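Dronia Opens Parcel Weighing and Packing Room in Kneath
26/10/2022

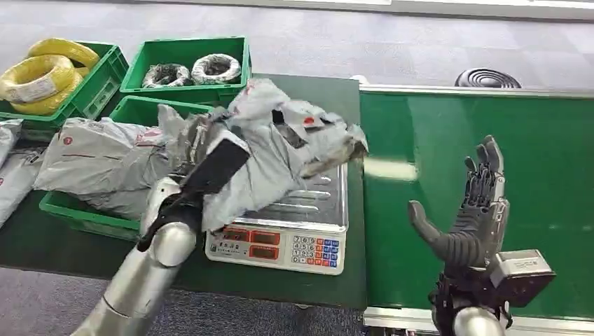 A light grey plastic mailer above a bench scale at a packing table.

KNEATH – Dronia, the mail-order supplier of sewing and repair goods, today announced the opening of a packing room at its Kneath warehouse. The room will handle soft parcels sent in plastic mailers, which make up 62 percent of the company's outgoing orders.

The new room has seven packing tables, each with its own digital scale. Orders were previously carried to a shared weighing point near the loading door, where bags often waited in line before they could be labeled. Under the new arrangement, each mailer is weighed at the table where it is packed.

"A folded bag of fabric can weigh more than it looks, and a small error in postage adds up over a season," said Tamunoemi Onyeka, Head of Dispatch at Dronia. "Our packers asked for a scale within reach, and we are pleased to provide one at every table."

Dronia expects the room to process over 800 parcels a day. Mailers will be sorted by weight into three postage bands and collected each afternoon by the regional carrier Vevska. Boxed goods, including sewing machines and cutting boards, will continue to ship from the existing hall.

Customers do not need to change how they order. Shipping charges remain the same, and the parcel weight will now be printed on the packing slip. Returns should still be sent to the Dukov address shown on the order form.

A second group of tables is planned for January – subject to final approval of the floor layout.

Media inquiries: Dispatch Office, Dronia, Kneath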